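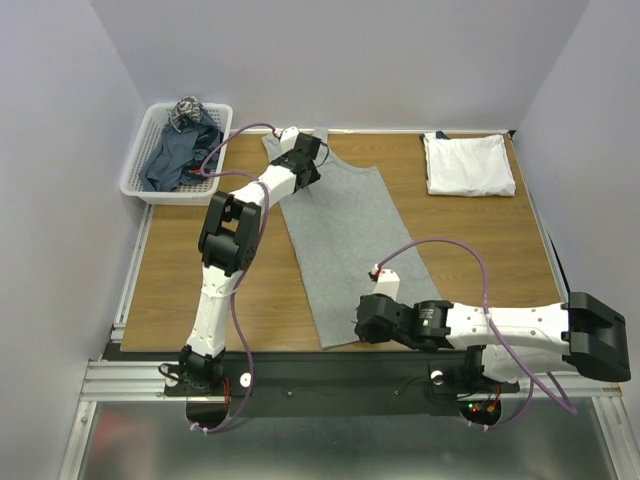

Dennis Naylor asked in July whether a folding cell needs written rules at all, given that the arms are light and the product is laundry. He pointed out that a pinched finger at this scale is a nuisance and that most groups get by with a sign on the door. Niamh Horgan replied that the sign at Penrose had been read once by each person and then painted over.

Cell practice, two-arm garment folding
Home - Cells - Rules - Gallery - Contact

This page collects the house rules for bench cells at the Gandton site. It sits beside the rule sheet, revision 7, and uses the same headings. The rule sheet takes precedence where the wording differs. The rules apply to any cell in which two arms share one tabletop and handle soft goods. They do not replace the risk assessment, which is done per cell and signed before first power-up.

Working area
Gray tank top laid flat across the middle of the table, straps toward the back wall. One garment is worked at a time. Finished pieces go to a corner outside the fold area - in this case the upper right, where the folded white T-shirt sits. Waiting pieces stay in the basket.

Cables
The purple cable of the left arm passes over the basket rim and across the navy garment inside. Rule 4.2 asks for a clear path between any moving cable and stored fabric. A cable that rests on a basket can drag a sleeve into the work area or pull at its own connector. Baskets are to be placed outside the cable sweep, checked with the arm at full reach in both directions.

Shared reach
Left gripper near a shoulder strap, right gripper over the lower part of the garment near the hem. The arms may work on the same garment only with separate zones set in software. A shared zone is allowed for handover moves, at reduced speed, with one arm holding still. The minimum gap between wrists is 40 mm.

Base mounting
Both bases are fixed to one black bar along the front edge. Fasteners are checked every 200 hours of run time and after any collision, however slight. Loose screws and spacers are removed from the bar before the arms are enabled.

Hands in the cell
Garments are loaded and cleared by hand only with both arms disabled. A software pause does not count as disabled. Indicator lights show that a module has power and must not be read as a safe or unsafe signal.

Corrections to the rule sheet go to Niamh Horgan, quoting document 3609 and the rule number.

Contact the Gandton cell office | Copyright Skiditz | Back to top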